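Posted 2024-07-20 by Esquivel Course Office

This site uses cookies to remember your reading position. Accept | Settings

Unit 5: Threaded Fasteners and Preload

These notes cover the second half of the unit. Read them with the torque tables in the Drerelley workbook. The thread geometry terms from Unit 4 (pitch, lead, major and minor diameter) are used without further definition.

5.1 What a tightened bolt does

A bolt in a clamped joint acts as a stiff spring. Turning the head stretches the shank and squeezes the parts. The tension left in the shank after tightening is the preload, F. As long as the outside load does not separate the parts, the bolt sees only a share of that load. The size of the share depends on the stiffness of the bolt compared with the stiffness of the clamped parts.

Shear loads in a preloaded joint are carried by friction between the faces. If preload drops, the faces slip, the shank bears against the side of its hole, and the joint begins to loosen under vibration. Most of the field failures discussed in class started this way. Very few were simple overloads.

5.2 Torque and preload

The usual working relation is

T = K F d

where T is the applied torque, d is the nominal diameter and K is the nut factor. K is a measured number that gathers up thread friction, friction under the head and the thread angle. For dry steel on steel we use 0.20. For lightly oiled threads, 0.15.

Only a small part of the torque stretches the bolt. Almost 90 percent is spent on friction, the larger share of it under the head. A modest change in surface condition therefore gives a large change in preload at the same wrench setting.
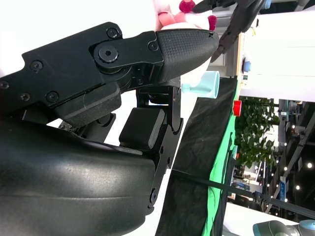 Worked case. An M12 screw is to be tightened to F = 30 kN, dry. With d = 0.012 m, T = 0.20 x 30,000 x 0.012 = 72 N m. If the threads are oiled and the wrench setting is left at 72 N m, the preload rises to 40 kN. Check this figure against the proof load before allowing oil on the assembly sheet.

5.3 Washers and bearing faces

A hardened washer spreads the head load and gives a repeatable surface to turn against. Soft washers embed over time. Embedding of a few micrometers matters in a short joint, where total bolt stretch may be less than 100 micrometers. Long bolts tolerate it better. Spring washers flatten well below normal preload and should not be counted on for locking.

5.4 Locking methods

Thread adhesive fills the clearance and resists side motion. Surfaces must be free of oil. Follow the cure time on the data sheet.

Prevailing torque nuts add a fixed drag. Measure the drag and add it to the calculated torque.

Lock wire keeps a loose screw from leaving the joint. It does not hold preload.

Problems

1. Repeat the worked case for K = 0.18 and F = 25 kN.
2. A Trondia flange uses 12 bolts and must hold a total clamp load of 356 kN. Find the preload per bolt, assuming equal sharing.
3. Explain why a through bolt with a long grip keeps its preload better than a short screw of the same diameter.

Reading: Buradus reader, section on joint stiffness.

Esquivel Course Office | Contact | Copyright 2024 | Back to top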